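Grivar adds remote-control recording to its kitchen simulator

Oct 17, 2026

Grivar has released version 2 of Sakstead, its simulator for recording robot tasks by remote control. An operator moves a hand controller, the simulated arm follows, and joint positions and gripper width are logged at 100 Hz.
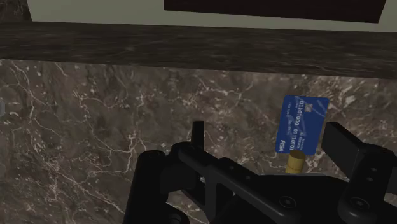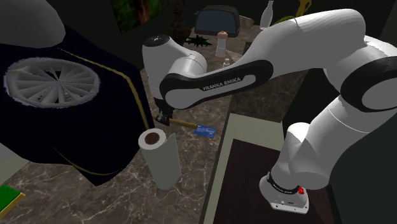
Simulated counter tasks in Sakstead.

The previous version accepted keyboard input only. Operators had to move one axis at a time, which made grasps of flat items slow to record, according to Melahat Taşdemir, who leads the project. The new release maps wrist rotation directly and lets the operator pause, rewind and re-record a segment.

Each task ships with 120 demonstrations, up from the August beta. Recordings longer than 300 seconds are split automatically. Nayara Toledo of Vieira, which tested the beta, said drift in the controller still requires a reset between takes. A fix is planned.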